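Taller de juegos de miniaturas y tablero
Apuntes de la sesión 4: despliegue, activación alterna y control de la mesa
Docente: Lenuța Nedelcu

Estos apuntes siguen el orden de la clase y suponen leída la sesión 3 (medición, cobertura y línea de visión). Usamos como reglamento de trabajo Plernholm, en su versión corta de escaramuza, con las dos facciones de la caja básica: la Guardia de Carnden y los Zomumen. Quien use otro reglamento puede aprovechar casi todo, pero tendrá que revisar los nombres de las fases y el orden en que se resuelven.

1. Repaso de la lista de 30 puntos

En la versión corta cada jugador compone una banda de 30 puntos como máximo. El capitán es obligatorio y cuesta 8. El resto se reparte libremente, con una sola restricción: no puede haber más especialistas que tropa de línea. Los puntos que sobran no se guardan ni se convierten en nada.

En los ejercicios entregados la semana pasada se repitió un error. Varias listas gastaban casi todo en dos o tres figuras caras y llegaban a la mesa con muy pocas activaciones. En un juego de activación alterna eso se paga pronto: el rival termina de mover cuando nosotros ya no podemos responder. Una figura barata que no dispara a nadie sigue sirviendo para pasar el turno.

La lista de Orla Brophy es un buen caso para comparar. Lleva 7 figuras de Carnden, ninguna brillante, y le permite esperar a que el rival se comprometa antes de mover al capitán. 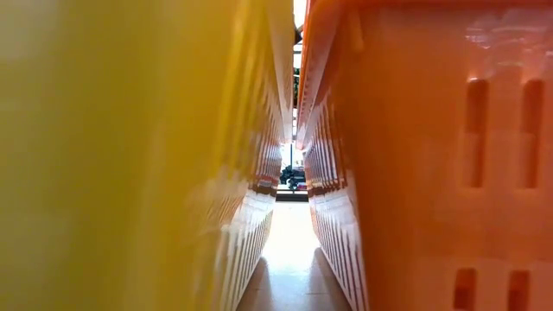 El coste en puntos tampoco mide bien la movilidad. Los Zomumen mueven 4 pulgadas por acción y la Guardia mueve 5, diferencia que parece pequeña hasta que se multiplica por el número de rondas. Antes de elegir la lista conviene mirar el escenario y calcular qué figuras llegan al objetivo en la segunda ronda y cuáles no llegan nunca.

2. Despliegue

El despliegue se hace figura a figura, empezando por quien perdió la tirada de escenario. El ganador elige borde. Recordad que la zona de despliegue se mide desde el borde de la mesa hasta la parte delantera de la peana, y que la peana debe caber entera dentro.

Hay tres preguntas que responder antes de colocar la primera figura:

Qué objetivo queremos disputar y cuál damos por perdido.
Qué casillas de terreno bloquean la línea de visión desde el borde contrario.
Dónde quedará el capitán al final de la primera ronda (no al principio).

El orden de colocación importa tanto como el lugar. Primero van las figuras cuya posición dice poco de nuestro plan, por ejemplo la tropa de línea en el centro. Los exploradores y el capitán se dejan para el final. Si el rival coloca pronto a su capitán, anotadlo y comprobad desde dónde puede cargar.

Despliegue cerrado: todas las figuras a menos de 4 pulgadas del capitán. Aprovecha el aura de mando y aguanta bien la carga, pero cede los flancos.

Despliegue abierto: dos grupos separados. Disputa más objetivos y obliga al rival a dividirse. Exige que cada grupo pueda sobrevivir una ronda sin ayuda.

Despliegue rehusado: casi toda la banda en un lado y una figura suelta en el otro. Funciona contra bandas lentas. Contra Carnden suele fallar en la tercera ronda.

3. Activación alterna

La secuencia de cada ronda es iniciativa, activaciones, recuento. Un jugador activa una figura, le da sus dos acciones y pone la ficha de agotada; después activa el otro. Cuando a un jugador no le quedan figuras por activar, el contrario activa las suyas seguidas.

Bevan Tipoki preguntó en clase si se puede interrumpir una activación entre la primera acción y la segunda. En Plernholm solo se puede con la reacción «Moriarty», que gasta la ficha de mando del capitán y se declara antes de que el rival toque la figura para su segunda acción. Si ya la ha tocado, la reacción llega tarde.

Amenaza: una figura amenaza todo lo que puede alcanzar con un movimiento y un ataque. La zona de amenaza se calcula sumando ambos alcances y descontando el terreno difícil.

Cebo: figura de poco valor colocada dentro de la zona de amenaza enemiga para provocar una activación.

Retención: dejar sin activar la figura clave hasta que el rival haya agotado las suyas. Es el uso más frecuente de la ventaja numérica.
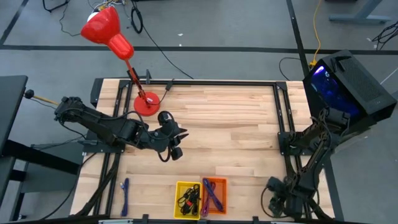 El control del centro se entiende mejor con la mesa vacía de escenografía. Dibujad dos bandas en bordes opuestos y marcad la zona de amenaza de cada figura. La franja que queda en medio es la que se disputa, y quien entra primero suele recibir el primer golpe. La disposición es la misma que la de los dos brazos negros montados en lados opuestos del tablero de madera clara, con la madera despejada entre ellos: lo que cuenta es hasta dónde llega cada uno desde su borde. En una partida de escaramuza esa franja se estrecha en cada ronda, y por eso hay que decidir pronto si se cruza o se espera.

Regla práctica: no se entra en la franja central con una figura que el rival pueda atacar dos veces antes de nuestra siguiente activación.

4. Ejercicio para la próxima sesión

Jugad por parejas el escenario «El vado», a 4 rondas y con listas de 30 puntos. Orla Geraghty y Brendan Moriarty juegan con la mesa del fondo y usan la variante sin agua. Los demás, con el escenario tal como viene en el reglamento.

Cada pareja entrega una hoja con lo siguiente:

Lista de cada banda y borde elegido.
Orden de despliegue, figura por figura.
Una activación que cambiarían, con la ronda en que ocurrió y la alternativa.
Resultado del recuento de objetivos.

No hace falta narrar la partida completa. Fecha límite de entrega: jueves 28 de diciembre.

Lectura: capítulo 8 del reglamento, moral y retirada. El apartado de figuras aturdidas se puede saltar, lo veremos con ejemplos en la mesa.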